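Progress report to the Pilutent fund, second period
12 March 2023

**Project:** *Jillasa and the Long Winter*, animated family feature, 69 minutes
**Producer:** Murnetti
**Period covered:** from picture lock to delivery of the disc master

## Where we are

The film is finished and the home release is on schedule. Picture was locked in the first week of the period and the final sound mix was signed off four weeks later, one week behind the plan you approved. We made up the lost week in the grade, which needed fewer changes than we had allowed for.

The running time is 69 minutes including end titles. The first report gave a longer figure. We took out the second market sequence after the test screening, where the younger children lost track of why Jillasa had left the village. The song from that sequence has been kept and now plays over the end titles.

## Home release

The film will come out on DVD and download in May. Barbu is handling both formats for the UK and Ireland. Terms were agreed before the last report and have not changed. The first pressing is 1000 discs, with an option to repeat at the same unit price if the order is placed within the quarter.

We had hoped for a Blu-ray as well. The quote came back too high for a run of this size, so we have dropped it and moved that money to subtitles and audio description. You agreed this change by email and it is recorded here for completeness.

The disc will carry:

- the feature, with stereo and surround sound
- English subtitles for the deaf and hard of hearing
- an audio description track
- the short *Jillasa's Lantern*, made during development
- a drawing lesson for children
- the trailer 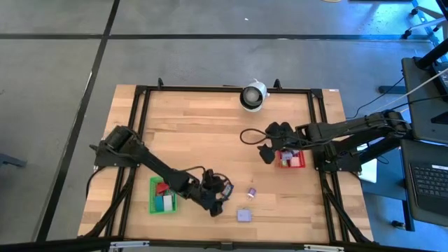

*Work table with the two arms mounted on its frame.*

The drawing lesson came in longer than planned and has been cut into two parts. Both are on the disc master. The download version will have the feature and trailer only, as the shops we are using do not all accept extras.

## Sound and music

All dialogue replacement is complete. Three lines of the miller's were recorded again after the mix because the word used for the sledge did not match the one in the opening narration. They have been dropped in and checked.

The score is cleared for all territories and all home formats. One traditional tune, used in the thaw scene, took longer than it should have. The arrangement we first used turned out to be still in copyright and we have replaced it with our own. The replacement is a little slower, and four shots were held slightly longer to fit.

## Classification and artwork

The film was submitted for classification last month. We expect the lowest category. The wolf scene is the only part we think could raise a question, and we have a softer version of the sound ready if it is needed.

The sleeve has gone through several rounds with Barbu. They wanted Jillasa larger on the front and the title higher up, so that it can be read when the disc is racked. Both changes have been made. The back cover text is final apart from the classification symbol.

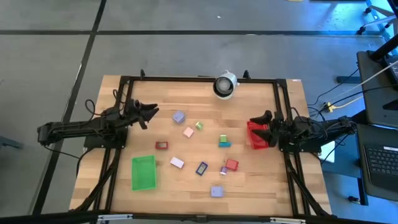

Trade copies will go out as soon as the sleeve is approved. The list covers library buyers, the parenting magazines and the regional papers that reviewed the short. We have also set aside discs for the schools that took part in the test screening, as promised to them at the time.

## Budget

We have now spent 97 per cent of the grant. The remainder is held for the pressing invoice and the accountant's final statement. No further call on the fund is expected.

Music was overspent because of the new arrangement. The overspend was covered from contingency – there is now very little left in that line, but nothing outstanding is likely to draw on it.

## Risks

The main one is the date. If classification is late, the sleeve is late, and the pressing plant will not hold our slot for more than a week. Barbu has said it would rather move the disc than release the download alone, and we agree.

The second is the audio description, which was delivered on time but has a fault in reel 2 where the voice runs ahead of the picture. A corrected file is due on Wednesday.

## Next period

- Receive certificate and close the sleeve artwork
- Replace the audio description file and check the full disc
- Approve test discs from the plant
- Release on both formats
- Send the fund its deposit copies and the final accounts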